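How to Set Up a Self-Serve Drinks Tray with Green Soda Bottles

I have become a complete convert to the drinks tray! We started doing it last August for the block party in Jinville, when the cooler ended up parked behind the grill and people kept squeezing past the cook to get at it. Now I set one up for every cookout, card night and birthday, and it takes me less time than slicing the lemons.

What you need

A plastic tray with a raised rim. Mine is red, and I would go red again in a heartbeat, because green soda on a red tray looks so cheerful.
Small bottles of soda, the kind one person can finish.
A dish towel.
A table you can walk up to from more than one side.

Step 1: Clear the table first

Wipe the whole table down and let it dry. Put the tray down before anything else and leave it there for a minute while you walk around. Can you reach it from the yard door? Can a kid? I like mine set at a slant, pointing toward wherever people come in. It looks relaxed and it gives you a handy triangle of table next to it for napkins.

Step 2: Dry every bottle

Bottles straight from the fridge sweat, and a puddle in the tray will have them skating when you pick it up. Roll each one in the towel, bottom included. Squeeze it gently too - a full, tightly capped bottle feels hard, and one that gives under your thumb has probably been opened or gone flat. Put the soft ones aside for the cook.

Step 3: Load from the middle out

Stand the first bottle in the center, then work toward the rim, keeping the heavy ones over the part you'll carry closest to you. If you are carrying it any distance, stop at 4 bottles and make a second trip. Hiyori Fujimoto, my neighbor, can take a full tray down the porch steps with one hand. I cannot, and my tomato bed has the dents to prove it.

Turn the labels the same way at the end. It's fussy, I know, but I love how it looks!

Step 4: Keep it topped up

Check the tray every so often and pull the empties as you go. Leave the caps on the bottles that still have soda in them, so they keep their fizz and the wasps stay out.

Red tray, green soda bottles:

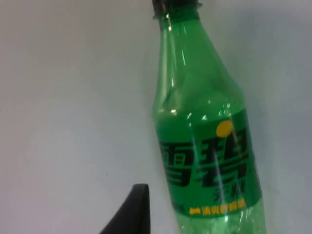
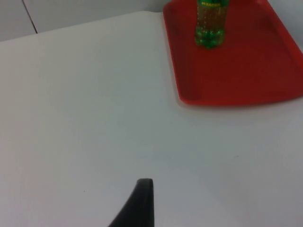
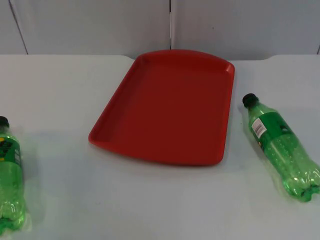
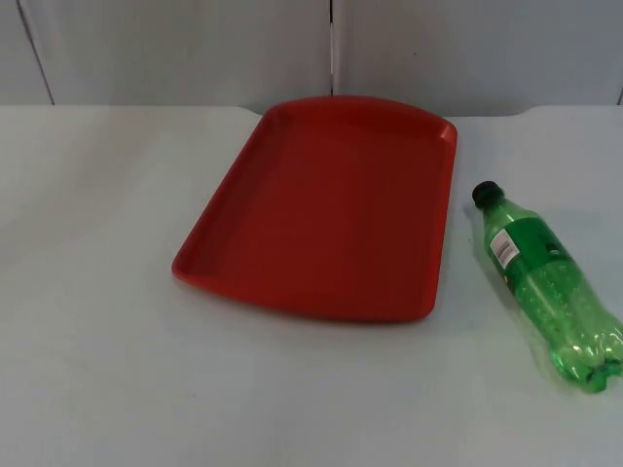

Step 5: Clean up while it's easy

Do the tray the same night. Soda dries into a sticky film, and it loves the corners. Warm water, a drop of dish soap and an old toothbrush along the rim will get all of it. Stand the tray on its end to drain, and don't stack anything on top until it's dry.

For the empties, give each one a quick rinse and look up what your town wants done with caps. Jinville takes them screwed on, but Mayu Matsuda tells me that over in Drestcombe they go in a separate bin. After the block party we had 37 bottles to rinse, and with two of us at the sink it went by fast - we were talking the whole time and I hardly noticed.

One more thing I want to try is a second tray just for glasses and ice, set at the other end of the table so the line splits in two.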